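Ticket 229: Grip check rejecting episodes with soft packaging
Opened by: Shafiq Akanda
Assigned to: Glenys Ormsby
Status: waiting on requester

Shafiq, 9:40 am
Hi Glenys, hope the move upstairs went well! Since we switched to the August handling rules, 19 of my episodes have come back marked "over-squeeze," and nearly all of them are snack bags. I'm holding the gripper the way Moushumi taught us, one hand on each jaw, and closing until the bag stops sliding. Am I reading rule 2 wrong? 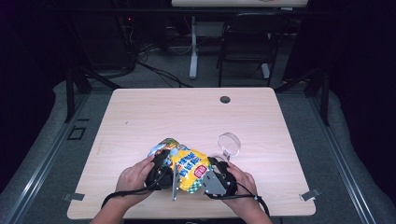
I did recalibrate before starting and got the same result, so I'd rather ask than redo a whole batch and find them all sent back again.

Glenys, 11:15 am
Hi Shafiq, thank you for stopping to ask, and no, you haven't misread it. Rule 2 was written with boxes and cans in mind, and the checker treats any bulge over the jaws as damage. Soft bags are allowed to bulge. What we do want is for you to close slowly, pause once the bag is held, and keep the cables clear of whatever you're picking up. Please leave neighboring objects a bit more room too, so the jaw doesn't nudge them on the way in.

I've asked Clem to add a soft-goods setting in Rindix. Until then, tag those episodes "soft" and don't delete anything, please. Could you send me one tagged episode to try?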